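FOR IMMEDIATE RELEASE, December

**Sotby opens Stulomton hill village walks to small groups**

Walking holiday firm Sotby is adding guided day walks to Stulomton, the old lead-mining village above the Komex gorge. Bookings open now. First walks go in spring, once the top path is clear of snow.

Not many visitors get up there at present. One road in, closed to coaches, and the bus stops at the foot of the hill. From there it's an old mule track, steep in parts, cobbled in others. Good boots needed. The village had 3,000 people when the mines were working. Now 20 live there all year, plus a lot of cats.

Walks take 7 people at most, plus guide. Meet 8.30am at the Adeleke bridge, back down by late afternoon. Route takes in the washing sheds, the chapel with the painted ceiling, and lunch at the bakery, which has reopened with it's original oven.

"We kept getting asked about the village and kept sending people to the bus stop with a photocopied map," said Oriana Leiva, who runs walks for Sotby. "Time we did it properly. Its a hard climb but take it slowly and you'll be fine."

Guides are Renata Painemal, born in the village, and Nicanor Ibarra, who has led walks in the gorge for years. Both speak English and Spanish. Kourosh Arabzadeh is doing the winter talks on mine history down in the valley, free, no booking.

Price is 100 euros a head, lunch and chapel entry included. Bus fare not included. Under-12s by arrangment only, please ring first. Dogs welcome on leads.
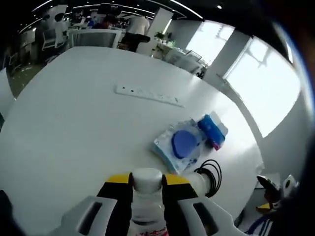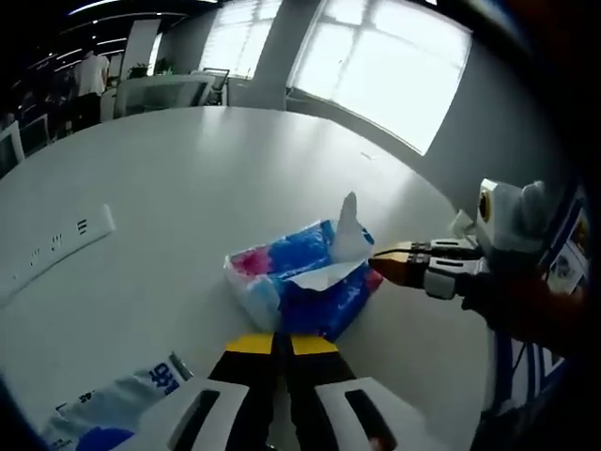 Rooms: two guest houses in the village take overnight stays, both small, both fill up at Easter. Sotby can book these for walkers but doesn't run them. Anyone staying over can join the early walk to the upper mine at no extra charge, weather allowing.

Walks may be called off in high wind. Full refund or another date.

Press places on the first walk: ask for Eulalia Benítez at the Sotby office, mornings best. Route map and photos of the village on request.

ENDS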